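Section 4: Opening the tower and laying out your parts

Before you pick up a single part, give yourself a clear table and a bit of daylight, or a good lamp if the daylight has gone. Fitting the parts in the Mallow refresh kit is pleasant work when you aren't hurrying, and the first time through it's perfectly all right to stop for tea.

1. Shut the computer down, switch it off at the back and pull the power cord. Wait 15 minutes before you open anything.

2. Lay the tower down gently on its side, with the removable panel facing up. Take out the 2 screws at the rear, slide the panel back and lift it away. Put the screws in a saucer (they do love to roll).

CAUTION: Never open the power supply itself. There is nothing inside it for you to fix.

3. Touch bare metal on the case before you handle memory or a drive, and do it again whenever you come back from another room.

4. Ease the loose cables over to one side so you can see the motherboard. Leave the ones that are plugged in alone for now, even if they look untidy!

5. Set your drive and small parts beside the case, each in its own spot, with the drive standing up and its label where you can read it. Lift the socket bracket only when you're ready for the processor, and keep fingers and sleeves well clear of the open socket.

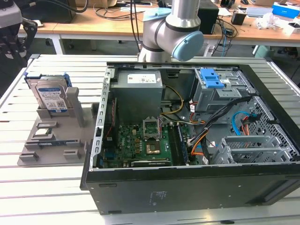

6. Check the part number on your kit slip. Slips ending in 312 include a drive caddy, so turn to Section 5 and fit that first.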